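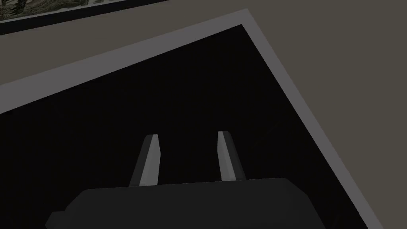 Wrist view in sim, gripper open over the black square. Edge of the print at upper left.

September, notebook, Flirnulus sim bench. Entry by K. Mensah.

Goal for this session: find out why the Viletti pose estimator gives a stable answer on the print and a bad one on the black square with the gray rim. Same planner (Hirko), same wrist camera model, same lighting file. Only the target name in the task config changes.

Started from Korkor's branch with the rim detector turned on. Ran 22 resets on the square. Position in the plane is good whenever two sides and the corner between them are in view. Yaw is the problem. The fit locks to the nearest edge direction and picks one of four equivalent rotations, so the commanded wrist angle jumps by a quarter turn between frames. Hirko then replans, the wrist starts to swing, the estimate flips back, and it replans again. Worst run had 12 replans before the watchdog stopped it.

Not a tuning issue. The interior gives the matcher close to nothing. I dumped the keypoints and they sit on the rim or on our own fingertips. The fingertips are the second bug. Their light inner faces against the black score higher than the rim does, and since they are fixed in the wrist frame they pull the estimate toward "target is not moving." Sena saw the same drift last month and put it down to the camera extrinsics. I rechecked the extrinsics against the model file and they match.

Fix for the fingers: mask them. Rashidi already renders a robot-only segmentation pass for the training data, so I piped that into the estimator as an ignore mask, grown by 2 pixels. Drift is gone. Cost is one more render per frame, acceptable in sim. For hardware we will need the mask from joint state and the mesh, which Ebenezer says he has half written.

Fix for yaw: kept the last accepted rotation and chose whichever of the four candidates is closest to it. First frame still has to pick one at random, but for a square target any of the four will do for grasping. Replans dropped to zero or one per run. This does not help if the task cares which side is which. Wrote that in the config comment so it doesn't get lost.

Then switched the target to the framed print as a control.
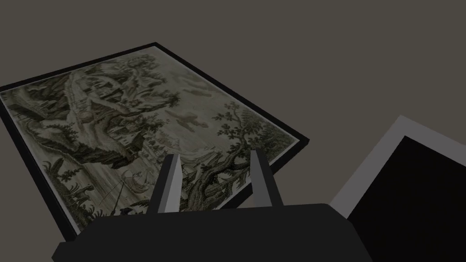

Keypoints are spread across the engraving, with dense clusters in the foliage and the trunk of the big tree. Yaw is unambiguous from the first frame. The sky and water in the middle are thin on features, but there is enough linework elsewhere. With the finger mask on, we lose the points behind the fingers and the fit doesn't care. With the mask off it is still fine, which explains why nobody caught the finger problem earlier: all the regression tests use the print.

One thing to watch. When both objects are in view, the rim detector sometimes joins a side of the print's black border to a side of the gray rim and proposes a long thin rectangle across the gap. Rejected on aspect ratio for now. A better test would compare the brightness step on each side of the edge, dark-to-light against light-to-dark.

Ľubica asked whether 800 iterations in the fit is needed. Cut it in half and saw no change on the print, slightly worse corner position on the square. Left it as it was.

Open items:
Add the black square to the regression set, mask on and mask off. (Kwesi)
Joint-state mask for hardware. (Ebenezer)
Edge polarity check in the rim detector -- Korkor, your code, please look before I touch it.
Hirko should not replan on a yaw jump that large in a single frame, whatever the estimator says. Needs a rate limit on the goal. (Sena)
Re-run Sena's drift case from last month with the mask and close the extrinsics ticket if it goes away.

Branch is pushed, config diffs are in the run folder. Leaving the print case queued with random start heights.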